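Sudton Lake Cabins to Open for Winter Stays

SUDTON, 20 October 2015 - Gellum Lodging will keep its lakeside cabins at Sudton open through the winter for the first time, the company announced today. Until now the cabins have closed each fall when the boat dock came out of the water.

Guests can book stays of two nights or more. Each cabin has a full kitchen, a wood stove, electric heat in the bedrooms and a covered porch facing the lake. Linens and firewood are included in the nightly rate. Dogs are welcome in the cabins on the north shore for an added cleaning fee.

The company began work on the property in July. Crews from Texier Builders insulated the floors and water lines, replaced the older windows and put in new entry doors. The gravel road from the highway to the check-in office was widened, and 2,000 feet of walking path along the shore was graded so it can be cleared after a snowfall.

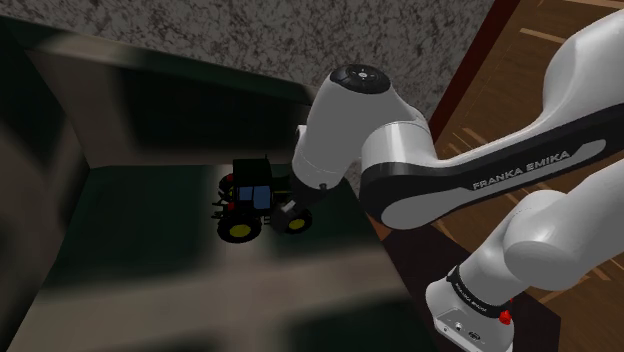 The Rirnance Room, the indoor common space next to the check-in office, will also stay open all season. It seats guests for breakfast in the morning and is used as a lounge and family playroom for the rest of the day. Younger guests will find board games, picture books and farm toys such as the dark tractor with yellow wheel hubs and a thin exhaust pipe over the hood. Coffee and hot chocolate are free to anyone staying on the property. The room can be rented in the evening for birthdays and small reunions, and outside catering is allowed.

Sudton is a short drive from the cross-country ski trails at the county forest, and the village has a grocery store, a bakery and two restaurants that stay open all year. Ice fishing is allowed on the lake when conditions permit. Guests need their own state license and should check posted ice reports at the office before going out. Sleds and snowshoes can be borrowed at no charge.

Winter rates are lower than summer rates at all cabins. Guests who stay a full week receive the seventh night free, except over the holidays. Summer guests who already have a booking for next year may add a winter stay without a second deposit. Check-in starts at 3 p.m. and the office closes at 8 p.m.; late arrivals should call ahead for a door code.

Gellum Lodging rents cabins and cottages to vacationers at Sudton and manages 700 acres of woods and shoreline around the lake.

0 Comments 2 Shares

Copyright 2015 Gellum Lodging. All rights reserved. | Contact Us | Back to Top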